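News > Ministry Announcements

Flarnum Fellowship to Offer Evening Bible Study Recordings by Telephone and Podcast

May
By Ruth Paucar, Communications Office

HAMTON – Flarnum Fellowship Church announced this month that its evening Bible study will be available as a podcast and through a dial-in telephone line. The service begins with the current study in the Book of Ruth and will continue with the letters of Peter in the fall.

The church has kept recordings of its evening studies for 14 years. Until now, members who wished to hear a past study had to request a disc from the church office. The full collection of 369 recordings will be added in stages, with the oldest studies placed online last.

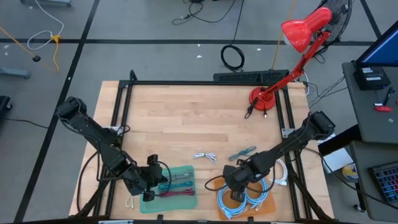 Will listeners need to pay or open an account to hear the studies?
The recordings are free of charge, and no account is required for either the podcast or the telephone line.

"Many of our members work evening shifts, and others are no longer able to drive after dark," said Pastor Johannes Oosthuizen. "We want them to be able to follow the same passage as the rest of the congregation during the same week."

Each new study will be posted by 9:00 a.m. on the morning after it is given. Callers to the telephone line will hear the most recent study first and may press two to go back to the one before it. Printed study notes will remain available at the welcome desk and will be mailed on request.
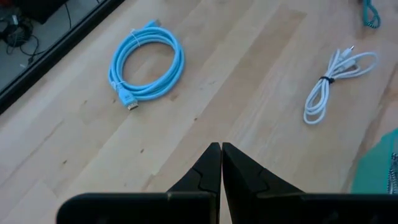 Funding and Spanish-Language Studies

The first year of the service is supported by a gift of $3000 from the Amrani Family Fund. The gift covers hosting, the telephone line and the preparation of older recordings. No money will be drawn from the missions budget.

Ximena Ochoa, who leads the Spanish-language study, will record a separate series of 42 lessons on the Gospel of Luke. The first four lessons are complete. They will appear under their own title so that listeners may subscribe to one series or both.
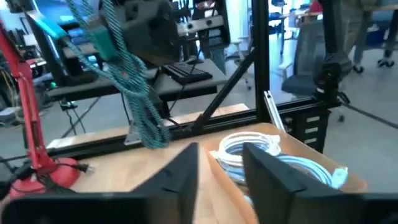 Coiled white cable in an open cardboard box

Members who prefer discs may continue to order them through the church office. Requests for a particular study should include the passage and, where possible, the name of the teacher. Prayer requests and the sharing time that follows each study are not recorded.

Comments (3)

Dolores Delacroix
Thank you for keeping the discs. My sister does not use a computer and she listens to them every week.

Ans Martens
Will the old series on Nehemiah be included? I missed the last two studies.

Ruth Paucar
Ans, Nehemiah is part of the second group to be added. The office can make you a disc of those two in the meantime.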